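4.3 开放机箱内作业的操作规则

前两节给出了整机固定与工具选型的要求，本节讨论侧板打开之后的作业规则。规则文本由Marjorie Staniforth起草，经Tala Khalaf修订，编号沿用Erkik规程第二版的体例，以字母R加序号表示。规则中的“必须”为强制性要求，偏离即判该次作业不合格；“应当”为推荐性要求，偏离时须在作业记录中写明理由；“可以”仅表示许可。三个词在全文中不作他用。

R1 机箱必须以开口面朝上的姿态放置，支承面应当为刚性台面。机箱与台面之间不得垫有可压缩材料。姿态确认在侧板取下之后进行，取下之前的姿态记录不得代替本次确认。

R2 已取出的部件必须离开机箱开口的竖直投影区，并放入指定的存放位。存放位应当固定，其坐标在程序中登记。未登记的位置不得用于存放，临时搁置亦在此列。

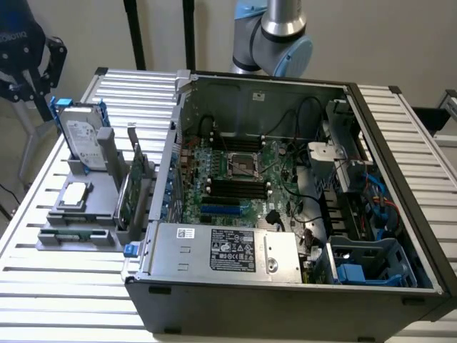 存放位的设置是评审中争议较多的一项。Jusetus工位早期采用平面托盘，部件放下后的朝向由释放动作决定，再次抓取时必须重新识别；在42次试作业中，需要人工扶正部件的有3次。修订后的规则要求存放位对部件提供至少一个方向的约束。图5（a）所示的灰色夹具置于机箱左侧，硬盘连同蓝色托架直立放置，扩展卡竖直插在槽内，两者的朝向由夹具本身限定，符合R2的要求。沿夹具前缘平放的长条电路板约束较弱，按现行文本仍属允许范围，但应当在记录中注明抓取面。夹具与机箱之间的间隙未作统一规定，由各工位依据末端执行器的张开宽度自行确定，并写入工位说明。

R3 同一开口上方在同一时刻只允许一台机械臂的末端处于下探状态，另一台必须停在登记的等待位。等待位可以位于机箱后方或侧方，但其末端执行器连同腕部不得进入下探通道。下探通道定义为开口轮廓向外扩展一个安全余量后沿竖直方向延伸所得的柱体，余量取值见4.1节。

R4 两台机械臂的等待位不得相互依赖。任一机械臂断电或进入保护停止时，另一台必须能够沿已登记的路径退出。该条款在Hijazi工位的审核中被单独列出，原因是该工位的两条退出路径曾共用一个中间点，而互锁逻辑只检查了终点。
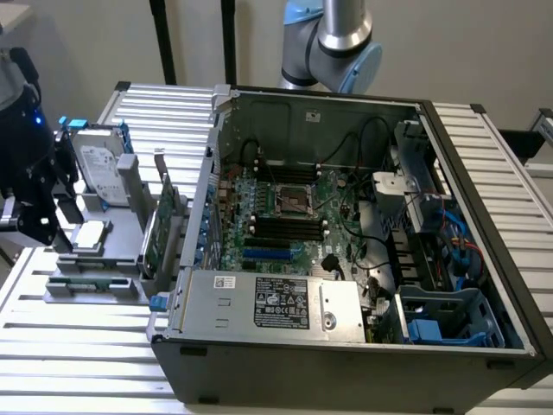

上述两条规则的共同前提是占用权由上层调度统一授予。若由各机械臂控制器自行判断，则占用状态存在通信延迟所致的窗口期，R3在该窗口内无法得到保证。因此我们在R5中规定：占用权必须显式申请、显式释放；申请未获应答时，机械臂停留在原位，不得以超时作为默认许可。释放信号只能在末端完全离开下探通道后发出。记录中应当同时保存申请、授予和释放三个时间戳，三者缺一，则该次作业不得计入合格样本。

R6 线缆必须视为可变形障碍物。路径规划不得假定线缆在两次观测之间保持原位；凡末端执行器接触过线缆，或移动过与线缆相连的部件，必须重新观测后方可继续。在实际机箱中，供电线束与数据线常常跨越作业区的上方或边缘，仅依据设计图建立的碰撞模型不足以覆盖这类情形。Odent数据集收录的219条路径记录中，线缆位置全部取自作业前即时观测，这一做法被规则采纳为推荐性要求。

R7 末端执行器下探至主板上方时，必须切换至低速模式，并启用腕部力监测。切换高度以主板上最高的固定器件为基准，不以板面为基准。散热片、内存插槽卡扣和插座拉杆的高度各不相同，若以板面为基准，容易低估拉杆等细长件的占用空间。

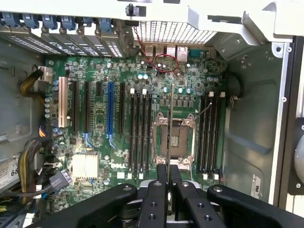
低速模式的上限不在规则中给出数值，而由工位依据停止距离测试确定。测试方法为：末端以待定速度朝向可压溃试块运动，在触发力阈值后记录继续行进的距离，该距离必须小于目标器件与最近相邻器件间距的一半。每一速度档位至多重复1000次，若其间出现一次超限，则该档位作废，降档后重新开始计数。测试所用试块不得重复使用，其批次编号随结果一并归档。

R8 处理器插座属于受保护区。固定框打开且未装处理器时，触点区没有遮挡，任何工具不得在其正上方做横向移动，只允许沿登记路径竖直进出。工具中心点位于受保护区之外而指体或所持工件越过该区的，同样按进入处理。评审中曾有意见认为，后一种情形可以由碰撞模型自动排除，不必单列。我们未予采纳：碰撞模型描述的是几何干涉，而受保护区的限制还涉及坠落风险，工具或所持工件在不发生干涉的高度上越过插座，仍可能因夹持失效落入触点区。

与R8配套的是状态判定规则R9。插座状态分为“已装且锁定”“已装未锁定”“空且打开”“空且闭合”四种，每次下探前必须依据腕部相机的即时图像判定，不得沿用上一步的推定结果。判定结果与任务计划不一致时，作业停止并转人工处理。两种“空”状态下的允许动作不同：“空且闭合”时，固定框可以作为接近过程中的视觉参照；“空且打开”时，固定框与拉杆均按障碍物处理，其活动范围一并计入受保护区。

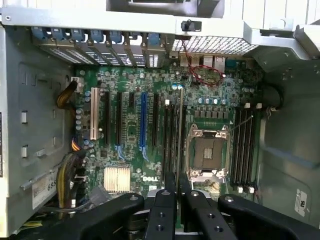 本节最后修改：2020年6月9日

R10规定腕部相机视野的最低要求。从腕部相机观察，夹爪自身往往占据画面的一部分，被遮挡的区域不能用于状态判定。规则要求在判定姿态下，目标器件的全部边界以及受保护区的全部边界均不被夹爪遮挡。以图5（d）为例，夹爪位于画面下方，两根指体靠拢，指尖处于主板上“DELL”字样的下方，插座的固定框与触点区仍然可见，拉杆斜向右上方，未与指体重叠，可据此判定为“空且打开”。插座右侧的四条内存插槽同样可辨，均为空置，卡扣位于各槽的上下两端。

图5（c）的条件则较为不利。一根窄金属条从两指之间向上伸出，越过插座上方，将插座的一部分挡住。按R10，该画面不宜单独作为插座状态判定的依据，应当变换观察姿态，或以固定相机的图像作补充。按R8，所示工具位置已属于进入受保护区，作业记录中必须有对应的登记路径。两幅画面的差别说明，判定姿态应当针对具体工具逐一设定，同一姿态在空爪与持有工具时并不等价。

R11 固定相机与腕部相机的图像必须采用同一时钟。两类图像用途不同：前者用于确认整机姿态、存放位占用和机械臂之间的相对位置，后者用于器件级的状态判定。当两者对同一对象给出不同结论时，不得以置信度高低取舍，必须停止作业并重新采集。Staniforth在审核意见中建议为这一条款增设例外，允许在腕部图像明显模糊时直接采用固定相机的结论。由于“明显模糊”缺少可检验的判据，本版暂未纳入。

R12 部件标签应当在移出机箱之前读取。标签朝向不利时，可以在放入存放位后补读，但补读结果必须与移出动作的时间戳关联。电源等标签面朝向开口的部件，不适用补读许可。图5（a）和图5（b）中，电源的黑色标牌均朝上，固定相机即可采集其图像，能否识别其中的小字则取决于分辨率，由工位自行验证。

图5 开放机箱作业中的四个观察画面。（a）、（b）为固定相机视角，可见工作台、机箱及左侧存放夹具；（c）、（d）为腕部相机视角，可见主板、处理器插座与夹爪。

以上规则的适用范围限于断电状态下的台式机箱与塔式工作站。带有液冷回路的机型不在本版范围之内，其排液与管路断开的要求拟于11月的修订中另列一节。对于机架式设备，R1和R3可以直接沿用，R2中的存放位约束需要按导轨方向重新定义，Khalaf已就此提交草案，相应的等待位登记表见附录B。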